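Skultau satin door enamel, one litre
Reviewed by Funmilayo Bako, March 15, 2019

Skultau sells this as a water-based enamel for interior joinery. I bought two tins last October and have since used it on a panelled door, two lengths of skirting and a set of offcuts kept for testing.

The paint is thinner than Rokport's equivalent and needs a longer stir, as the pigment settles hard at the bottom of the tin. On the offcuts it was touch dry in under two hours. The stated recoat time is six hours and I would not shorten it. One sample recoated at four dragged under the brush and had to be rubbed back.

Coverage was slightly below the figure on the label. Two coats hid a mid-grey primer. Over bare white primer the dark shades needed three, with the edges of the mouldings the last part to fill. A 25 mm angled brush suits the mouldings and a short-pile foam roller the flats. Work the mouldings first, then panels, rails and stiles.

For hardness I used a simple rub rig with a weighted nylon pad. After 100 strokes there was no change. After 400 the sheen had risen a little on the dark samples - visible at a low angle, hard to see face on. The Rokport samples marked sooner, and the Aliyu oil-based paint did not mark at all, though it smelt for nine days. 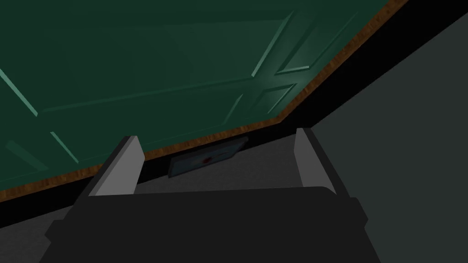

Sheen is the other point to check before buying. Skultau's satin sits nearer to semi-gloss than most, and any filler that has not been sanded flat will show. Those wanting a duller finish should look at the Ukever eggshell, which is softer but more forgiving.

Cleaning up takes warm water and a little soap. The lid seals well, and my part-used tin had no skin on it after four months in a cold shed.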